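Comprei o Cirkinix numa feira de usados em setembro, sem caixa, sem manual e com a etiqueta do cartucho meio comida. Custou 10 euros. A vendedora garantiu que funcionava, com a segurança de quem nunca o tinha ligado.

Para quem não conhece: somos um malabarista chamado Flillen e temos de atravessar um circo em chamas sem deixar cair as tochas. Porque é que o circo está a arder, com um homem lá dentro a atirar tochas ao ar, o jogo não explica. Eu tenho as minhas suspeitas.

O primeiro nível é simpático. No segundo aparecem os leões, que só andam para a esquerda, e um trapezista que nos cai em cima sempre no mesmo sítio – e sempre me apanha.
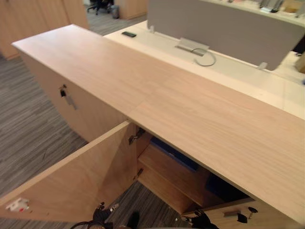

A minha melhor pontuação até agora é 686. A Weronika Rutkowska, a quem emprestei o comando durante um café, fez 1,000 à primeira e perguntou se havia mais alguma coisa para jogar. Não havia.

O modo para 2 jogadores é à vez, ou seja, um joga e o outro fica a dar conselhos. Com a Weronika os conselhos foram todos na mesma direção.

Continuo à procura do manual. Se alguém tiver um, mesmo riscado, troco por um Wallin repetido, com caixa e tudo. O comando é que não empresto a mais ninguém.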